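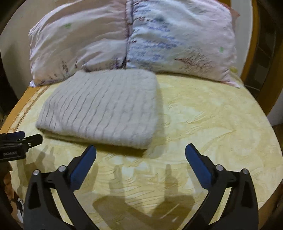

How often does Clelura rebuild its search index?
Every 2 hours, unless you pick a different interval on the Schedule page - most small sites never need to touch it.

Home Guides Clelura Set-up Indexing Contact

Adding your first source

Welcome back! If you've already connected your Grarnine storage, you're past the fiddly part, and the rest goes along nicely.

1. Open Sources and choose Add New. Paste in the full address of your site, including the https part.
2. Pick a crawl depth. The Rashti crawler starts at 2, and that suits most people, though a deep archive will want more.
3. Press Test. Clelura fetches 20 pages and lists their titles so you can look them over before going further.
4. If the titles look right, press Build and go make yourself a cup of tea (our own help site, all 1,324 pages of it, is done well before the kettle's empty).

Note: Pages behind a login are skipped. To include them, add a reader account under Access first, then run the test again.

Caution: Don't rename a source during a build. The old index is dropped right away and searches come back empty until the new one is ready.

When the status turns green, go on to Ranking and Synonyms.

868 readers found this helpful | 2 comments

Related guides
Connecting Grarnine storage
Rashti crawler settings
Moving an index from Clireo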